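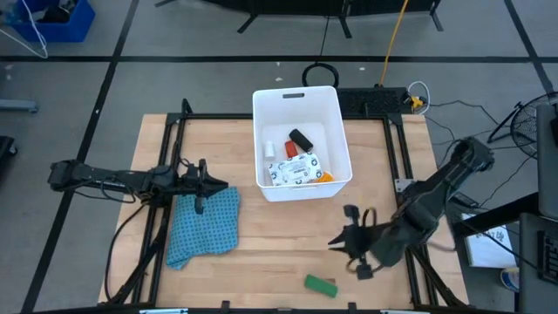
About us

Skovham is a small home-organising firm based in Gonness. We sort, fold, pack and label the things people keep in their homes, and we teach others to do the same. We started with one client and a borrowed van, and last year we worked in 291 homes, mostly flats and terraced houses.

Most of our work is with small things. A bathroom cupboard or a kitchen drawer takes longer than people expect, and it is usually where we begin. Everything comes out onto a table first. Items are then grouped, checked for dates where there are any, and put back in an open bin that can be lifted out in one go. 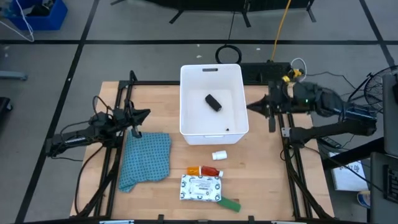
Small items by the bin, with a folded cloth to the left.

Medicines are kept apart from batteries, tape and stationery. We do not throw anything away ourselves – clients decide, and out-of-date medicines go back to the pharmacy.

Bulky and soft items come next. Bedding, spare towels and winter coats are bagged or folded depending on how often they are needed. Our Skoline labels go on the outside of each bag, with the room and the month of packing.
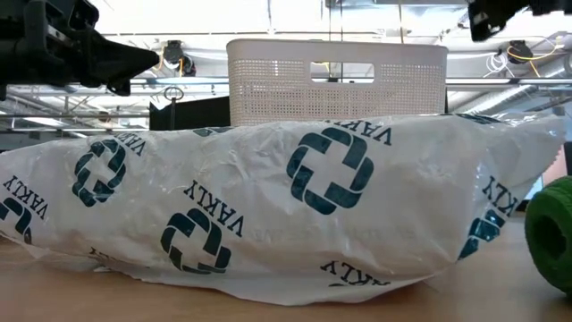

A stuffed VAKLY bag on the table, basket behind.

We use plain baskets and bins wherever we can. Clients often have enough of them already, and in 41 of our last jobs we bought no storage at all. Baskets with open mesh sides suit cloths and cleaning things. Solid bins are better for bottles, which may leak.

Twine, clips and spare labels are kept together in one place, so that whoever packs next can find them.

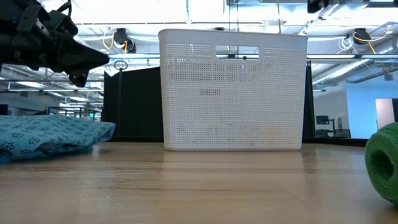

Andreadis wrote to us in May that the folding had lasted but the labels had not, and asked whether a basket really needs one if you can see through the sides. We now leave labels off mesh baskets unless a client asks for them.

The Gonness workroom is open for classes from 10 am. Each class has 19 places, and bookings are taken by phone or at the door.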